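**Arm and gripper notes, posted as I went - collected from my feed**

1/ Ashok Sachdeva has talked me into a side-by-side of two arm controllers, the Gredside and the Ahuja. Same arm, same bench, same camera. He thinks the Gredside is worth the extra money. I think he likes the case it comes in.

2/ The pitch from Gredside is "smoother approach, fewer dropped parts." Smoother than what? The sheet doesn't say. Fewer than what? Same. I've asked the sales desk and got back a PDF of the sheet I already had.

3/ Rules, so I can't move them later. Both controllers get the same 40 moves. I set the start positions from a printed card. A part that lands on its side counts as a miss, even if it lands in the right spot. Lalit Prajapati keeps score, and he doesn't care who wins.

4/ Ahuja first. It's the older box and the menus are awful. You have to confirm every speed change on a second screen that takes its time showing up. But once it's set, it stays set. I power cycled it at lunch and every value was where I'd left it.

5/ Score for the Ahuja: 3 misses. Every one of them on a star. I'm not going to build a theory on three misses, and I'd ask people in the replies to hold off too.

6/ Gredside now. Setup is nicer, I'll give it that. Ashok had it moving before I'd finished my coffee. Then it wanted a firmware update, and after the update it had forgotten the tool length. If you own one of these, write your tool length on a piece of tape and stick it on the lid.

7/ Somebody asked why I use toy shapes on a board and no "real parts." Real parts at my last job were brackets, and every gripper on earth can pick up a bracket. A star gives you bad places to grab. So does a heart. If a controller is a little sloppy in the last bit of travel, a cube will forgive it and a star won't.
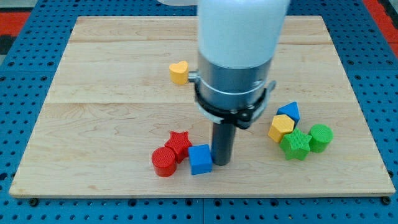
*Last changed: October, 9:40 p.m. (fixed the score in 5, added 13)*

8/ Heart up, other seven blocks still on the board. I like the heart as a test piece, and I also think it flatters people. Once it's in the air everyone relaxes, and you can't tell from looking at it whether the hold is good or barely good. A held part is a held part until you ask the arm to hurry.

9/ Also look how close the blue cube is to that dark tool end. This is my standing complaint about every demo reel. They space everything out like a dinner table. Put the parts near each other, put one right where the tool has to come down, and then tell me about your smooth approach.

10/ Score for the Gredside: 3 misses. Yes, the same number. Ashok says its misses were "better misses." I've asked him to define that in writing.

11/ What did differ was time. Lalit had the Gredside finishing the full set 9 seconds sooner. That's over forty moves. I don't run a line where that matters and I doubt most of you do. If you do, run it with your own parts, because mine are painfully easy to lift straight up and yours may not be.

12/ Price. The Gredside add-on was quoted to me at 835 on top of the base unit, before the cable. The cable is extra. The Dredton cable fits and costs less, though the latch feels cheap and I wouldn't hang it anywhere it gets bumped.

13/ Added later, after too many messages: no, I haven't tried the Lundcombe camera with either box. I've had one promised to me twice. When it's on my bench I'll post about it. I'm not going to review a shipping notice.

14/ A few of you want me to rerun with the grip force turned up. I could. I'd expect fewer misses on both, and then we'd be comparing how hard each one squeezes, and that isn't what Gredside is selling. They're selling the approach. So the force stays put.

15/ Lalit's one opinion from the whole day: the Ahuja is louder when it stops. Ashok says he can't hear it. I can hear it, but only with the door shut. Make of that what you like.

16/ Where I am for now: keeping the Ahuja on the bench, sending the Gredside back before the trial runs out, unless somebody from the company can show me the test behind "fewer dropped parts." I mean the start positions and the count. A video with music on it doesn't do it for me.

17/ Ashok wants it noted that he disagrees. Noted. He's buying his own.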